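Support > Laundry > Lindus washer-dryer > Setting up and first use

4. Sorting and loading
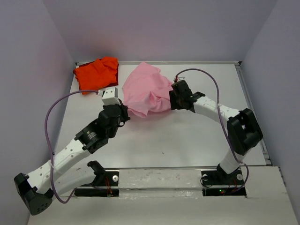
The Lindus washes best when each load holds fabrics of one color group and one weight. Check the care labels before you start and set aside anything marked hand wash only. Strong colors can bleed in the first few washes, so a bright reddish-orange cloth and a pastel pink one, like the two on the white tabletop, go in separate loads until the darker one has been washed several times. Shake out anything that is bunched up like the pink cloth before it goes in the drum.

1. Empty all pockets. Close zippers and fasten hooks.

2. Turn printed items and dark jeans inside out.

3. Open the door fully and check the drum and the rubber seal for small objects.

4. Load items one at a time. Leave a hand's width of space at the top of the drum.

5. Add detergent to compartment 2 of the drawer. Use the amount given on the package for your water hardness.

6. Close the door until it clicks. The door light turns green.

7. Turn the dial to the program you want and press Start. The drum turns slowly for a short time before water enters – this is normal.

Note: Large items such as sheets should be washed with a few smaller ones. A single heavy item can put the drum out of balance, and the machine may then skip the final spin.

Note: If you plan to dry straight after washing, load only half the drum. A full wash load must be split in two for drying.

CAUTION: Do not wash or dry fabrics that have been in contact with gasoline, solvents or cooking oil. Vapors can ignite.

CAUTION: Do not force the door while the lock light is on. Wait until the light goes out.

For stain treatment see section 6. For error codes see section 14.

Last updated 23/06/2019

Filed under: Washer-dryers, Getting started
2 comments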